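Otra tarde en el club de robótica

Oct 28, 2020

¡Ya tenemos mesa propia en Griko! Bueno, mesa y mantel de cuadros, que lo eligió Hortensia Salazar y le da un aire de merienda que me encanta. Llevamos desde julio con las pinzas de mano y voy por casi 90 repeticiones (las primeras, un desastre, se me cruzaban las muñecas todo el rato). Ahora toca practicar con cajas y cables, que es lo que más se me resiste. Salí con los brazos molidos y muerta de hambre, pero el próximo día repito. 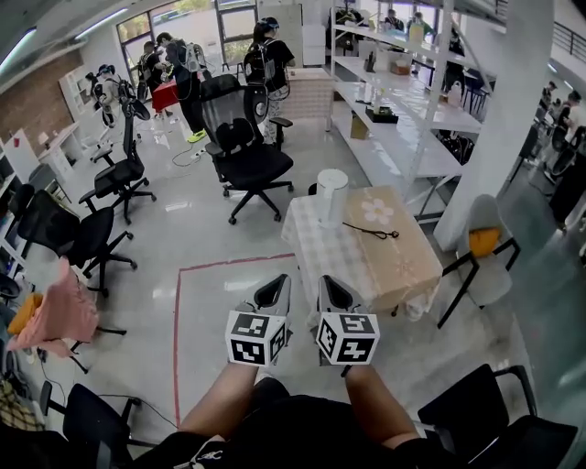

Las dos pinzas, camino de la caja de flores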